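Notes from the demo bench: the month of the shiny bags

February 4, 2025

Hello again, and welcome to everyone who signed up after the October open house (I'm sorry the inbox was quiet over the holidays, we were all behind on everything). Quite a few of you asked what we do all day when the arms are out, so I'm going to spend this one on the least glamorous part of the job, the collecting. I happen to love it, so you've been warned!

If you're new: Rutov is our picking project. We want an arm to reach into a mixed box of household stuff, get hold of one thing, and put it down somewhere sensible. We don't write rules for each thing. A person drives the arm by hand through the pick, over and over, and the model learns from those recordings. So the model can only be as good as what we feed it, and for most of last year we were feeding it cartons. Cartons, cans, more cartons. It got pretty good at cartons.

Then Teodor Ghiță brought in a grocery sack full of pouches and wrappers, and it all went sideways. Foil bags are awful. They have no fixed shape, so the one you picked up a minute ago is a different object by the time you put it back. They throw glare all over the wrist camera. The printing folds up on itself and half the letters disappear. A carton has six faces and you can learn them. A crumpled bag has as many as it feels like having, and they all change when you squeeze.

So January went to bags. We set a target of 50 good picks per item before moving on to the next, and we kept going until the sack was empty. Two of us traded places at the controls, because after a long stretch your hands start doing the same thing every time, and a data set full of one person's habits is a headache you only find much later. I tend to come in low and scoop. Teodor goes for a pinch near the top and is much fussier about it. We want both in there, plus whatever strange thing the next driver does.

My favorite of the bunch was the jasmine green tea. It's mostly mustard yellow with a wide white band, already torn at the top, and wrinkled enough that every fold catches the light separately. If you wanted to design a test for a camera that's scared of reflections, you could do worse.

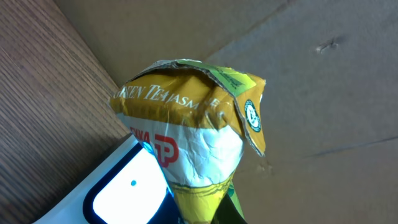 5 min read

Look at the lettering in that one and you'll see what I mean about print. "GREEN TEA JASMINE" is still readable to you and me, even with the start of GREEN getting lost and JASMINE bending over a curve, and we fill in the rest without thinking. Lower down there's a red TP logo, and next to it a word where all that's left is "YKA." The model doesn't get to guess the way we do unless it has seen plenty of half-words, and it had seen hardly any. All those nice flat cartons had spoiled it.

The brown cardboard behind the bag matters too, by the way. I used to be a neat freak about backgrounds. My first batches, back when I was new here, were all shot over a clean gray mat, and the model I trained on them fell apart the first time we put it over anything else. Now I leave the creases and dents in and I swap surfaces between sessions. A scuff on the cardboard is a free lesson in what to ignore. Same goes for clutter. If there's some other object lying next to the thing you want, great, leave it there, because real boxes have other objects in them.

What counts as a good pick? We argued over this one for a whole afternoon. The old rule (Wadier, our first project, had it) was that a recording was only kept if it was smooth from start to finish. You'd throw out anything with a wobble or a second try. I was all for it at the time. But with bags, the second try is where the useful stuff is! You close on the film, it slides, you open up, shift over a bit and close again. If we toss those, the model never sees anyone recover from a slip, and then when it slips by itself it just sort of hangs there, gripping nothing. So the new rule is that recoveries stay in. We only drop a recording if the driver got confused about which item they were going for, or if something was wrong with the equipment.

That meant going back through the reject folder, where I found 86 recordings that should have been kept all along. I watched every one of them over two evenings with a pot of soup. Not my most exciting week, but I came away with a much better idea of how people handle a slippery bag, and I've rewritten the driver notes to match.

The notes are on the shared drive if you drive for us, and they're short. Please read the part about labels. We had 3 different names going for the same type of item (pouch, bag, wrapper) and sorting that out afterward was a real pain. It's "bag" from now on, even if it's clearly a pouch. Also say in the comment box whether the item was open or sealed when you started. I forgot to do that for most of my own first week, so I'm scolding myself as much as anybody.

A few of you wrote in asking if the bags have made it worse at cartons. Good question, and I don't have a full answer yet. We train the next version on everything together, old and new, and I'll share how it does on both once we've run the proper tests. I'm not going to quote numbers from a half-finished run, I did that last spring and had to eat my words in the next issue.

Next up is soft stuff: socks, dish towels, a knit hat if somebody will part with one. Teodor is also pushing for produce nets, the kind onions come in, and I'm pretending I haven't seen his messages. Over on the other bench, the Sampaio folks are starting on drawers and cupboard doors and could use extra drivers, so if you've got a free morning and steady hands, write back to this email and I'll pass your name along. No experience needed, we'll sit with you for your first session.

And if you have odd packaging at home, clean and empty, please save it for us. The crinklier the better. There's a bin by the door at the Zekov building with our name on it, and you can drop things off any time the front desk is open.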